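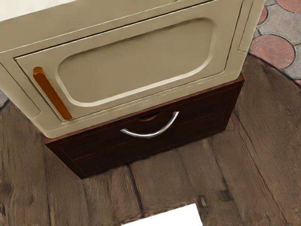

Keeping Painted Cabinet Doors Clean and Closing Well

A painted door is nice to look at but it asks for more patience than a varnished one. I have lived with painted kitchen cabinets for 14 years, in two apartments, and I have made most of the mistakes myself. On this page I collected what I do now. It is for ordinary doors with hinges and a handle. If your doors are covered with foil, please skip the part about sanding.

Washing

Take two bowls of warm water. In the first put a few drops of dish soap, in the second put nothing. Wash with a soft cloth from the first bowl, wipe with a cloth from the second, then dry with a towel immediately. Water that stays in a groove will slowly lift the paint, and you will notice it only when a small bubble comes.

Start from the bottom of the door and go up. My mother always did the opposite, and the dirty drops made long marks on the dry paint which were hard to remove later.

If the door has a recessed panel or a raised border, the grease stays in the corners of it. A cotton swab is good for this, or an old toothbrush which became soft. New toothbrushes are too hard and they make the paint shiny in one place.

Do not use the green side of the sponge. Do not use powder. For old grease near the stove I make a paste from baking soda and water, I leave it for one minute, and I rub with one finger under the cloth. Try first inside the door, at the bottom.

Handles

The handle collects more dirt than the whole rest of the door. Every spring, usually in May, I take off all handles and put them in soapy water for the time of one coffee. If they are painted or have wood in them, only wipe them. While they are off, clean the place where they were sitting. There is always a dark line there.

When you put the screws back, turn them by hand at the beginning. If a screw turns and turns and does not hold, the handle probably has a damaged thread and a longer screw can help. Measure the door first! A screw that is too long will not pull the handle to the door, and you will think the handle is broken.

A screw that gets loose every month can be held with one drop of the removable kind of thread glue. Nail polish also works, but it has to dry overnight.

A door that does not close flat

Open the door and look at the hinge. On most modern hinges there are two screws you can use for adjusting. The one closer to the front of the cabinet moves the door left or right. The one at the back lets the door come nearer to the cabinet or farther from it. Turn only a quarter turn, close the door, look, and turn again. I once turned everything at the same time and needed all evening to bring it back.

If the hinge plate moves when you lift the door with your hand, first tighten the plate and only after that adjust.

Small chips in the paint

Clean the chip and let it dry until the next day. Sand only the edge of the chip, very lightly, with fine paper. Put the paint with a thin artist's brush, two thin coats and not a thick one. Cream and white colors become more yellow with the years, so the paint from the original can may look too bright. Paint a piece of card, let it dry, and hold it to the door in daylight before you decide.

Leave the door open while the paint dries, or it will stick to the cabinet. Keep the rest of the paint in a small glass jar, filled almost to the top, and write on the lid the color and the room.

Written by Smaranda Dinu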